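Gusden Chart Archive – README

Weekly sales positions for boxed console and handheld games, typed up from printed charts and store sheets. The data covers full-price, mid-price and budget releases. Digital sales are not included in any of the files.

Maintained by Sointu Ruotsalainen. Chart entry and checking by Paloma Achterberg.

What is in the archive

charts.csv has one row per game per chart week. A game that sold on three formats in the same week gets one row if the source chart combined formats, and three rows if it did not. The column combined tells you which.

titles.csv has one row per game, with the name as we spell it, the publisher on the box and the genre.

sources.csv lists every printed chart we worked from, with the condition of the copy and who typed it.

notes.txt is a running list of odd cases. Read it before you report an error, as the answer may already be there.

Columns in charts.csv

week – the week number as printed on the source
position – the place in the chart, 1 being the top
last_position – the place the week before, blank for new entries
title_id – matches titles.csv
format – platform code, or ALL for combined charts
combined – yes or no
source_id – matches sources.csv
flag – see below

Some charts run to 100 places and others stop at 80. We do not fill in the missing places. If a game drops out of a shorter chart, that does not mean it stopped selling, so be careful when you count how many weeks a game stayed in.

Flags

R means re-entry. The game had been out of the chart for at least one week and came back.

B means bundle. The chart counted copies packed with a console. Some publishers asked for these to be left out and some did not, and the printed charts are not consistent on this.

Q means we could not read the position clearly. Both of us looked at the page and agreed on the most likely number. Leave these rows out if you need exact positions.

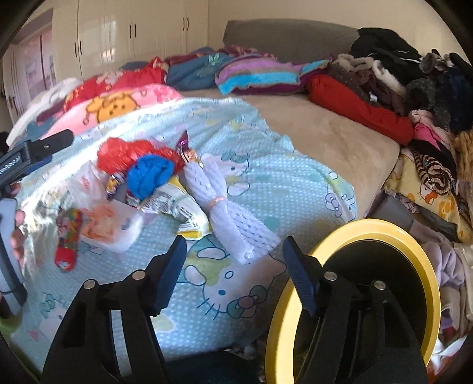
Tolach Games Club – Charts and Records Section

How the data was made

The source pages were typed by hand. We tried text recognition early on and gave up on it, mostly over the narrow columns and the light gray ink on the older sheets. Each page was typed once and then checked against the paper by the other person. Where the two of us disagreed, we went back to the page together.

The largest single source is the Jiltotcombe set, 160 sheets that came from a games shop in that town when it closed. These are local store charts, and they should not be mixed with the national ones. Their source_id values all start with JIL. The shop ranked games by copies sold over its own counter – trade-ins and preowned copies were kept on a separate list, which we do not have.

The Mahmoud set is smaller and much cleaner. It covers sports and racing games only, so a position of 1 there means the top sports or racing game and nothing more. Source_id values start with MAH.

Known problems

Remasters and original releases sometimes share a title on the printed chart. We split them by publisher and price where we could. The rest are listed in notes.txt.

December charts have gaps. Several sources printed one double issue over the holidays, and we entered it as a single week. The last_position value in the following week refers to the double issue.

Annual sports games are hard to tell apart when the source leaves off the year. We used the release order to decide, and some of these may be wrong.

Publisher names follow the box and were not updated after mergers or name changes.

Versions

Version 2 is the current one. It adds the Mahmoud set and the combined column. Title IDs changed between versions, so do not join old and new files on title_id. Match on title and format and check the results by eye.

Use

You may use the files for articles, school projects and personal research. Please credit the Gusden Chart Archive and say which version you used. Do not resell the files. Scans of the source pages are not part of the download and we can't send them out, but we are happy to check a page for you if a number looks off.

Corrections

Send the source_id, the week, the position and what you think it should say. A photo of your own copy of the chart helps a lot. Corrections go into the next version, with your name in notes.txt if you want it there.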